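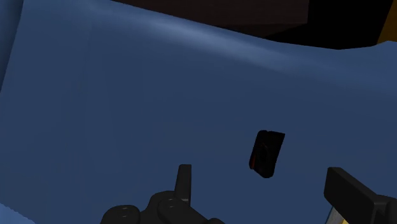
## 6. Running the Demo at an Open Day

By the time you reach this section you should have the Darken simulator installed, the Ernero gripper profile loaded, and at least one clean run of the cloth pick behind you. If any of those is missing, please go back to Section 4 and take your time with it. An open day is a lovely thing, but it's a hard place to be installing drivers while a family of five waits politely in front of your table.

The cloth pick has been our favorite visitor demo for a good while now. A small black object rests on a rumpled blue cloth, the two fingers come at it from either side, and people who have never given robots much thought will find themselves leaning in toward the monitor. It's all simulated, so you can let a nine-year-old drive without worrying about anybody's knuckles!

### 6.1 Before the doors open

Allow yourself 40 minutes for this part, more if you're in a building you don't know.

1. Set the display machine on a solid table and turn the monitor so that it faces the aisle. Keep the operator's chair to one side.
2. Plug in the Zaidi hand controller before you start the simulator. If you do it the other way around, the controller will show up in the menu but won't move anything, and you'll have to restart.
3. Open **File > Scenes > Visitor** and choose scene 107.
4. Wait for the cloth to settle. You'll see the folds slide around a little and then stop.
5. Set the frame rate to 60 and lock it.
6. Open and close the fingers twice with the controller, well clear of the cloth.
7. Save this state as your start point by pressing **F8**.

**Note:** The folds come out differently each time the scene is loaded fresh. If you get an arrangement you like, with the object lying somewhere the fingers can reach it comfortably, save it straight away. You can come back to it all day long.

### 6.2 Giving a visitor a turn

1. Press **F9** to return to your start point.
2. Hand over the controller and show the visitor the trigger (fingers) and the thumb stick (arm). That's plenty to begin with; the wrist dial can wait until they ask.
3. Suggest they line up the fingers on both sides of the object while still a little above the cloth.
4. Let them lower the arm slowly, then squeeze.
5. Once the object is up, have them hold it still until the green bar fills. The Ralla scoring panel logs the turn by itself.

Younger children do best with **Gentle Mode** switched on, and so do quite a few grown-ups, though you may want to be tactful about offering it.

**Caution:** Don't let anyone push the fingers hard down into the cloth. The solver can bunch the fabric up between them and the picture will stutter or freeze. Press **F9** if this happens. If the picture stays frozen, close the scene and load it again from the menu.

**Caution:** Tape the controller cable to the table and to the floor. It is long, and small feet find it.

### 6.3 When the object is hard to pick up

Dark fingers and a dark object can be tricky to tell apart on a dim monitor. Turn the scene light up two steps and try again. If the object has slipped into a deep fold, tell the visitor to come in from the higher side, or simply reset.

### 6.4 Closing down

1. Export the Ralla log before you quit. It holds 198 turns, and after that the oldest ones are overwritten.
2. Close the scene, then the simulator.
3. Unplug the controller and wipe it down before it goes back in its case.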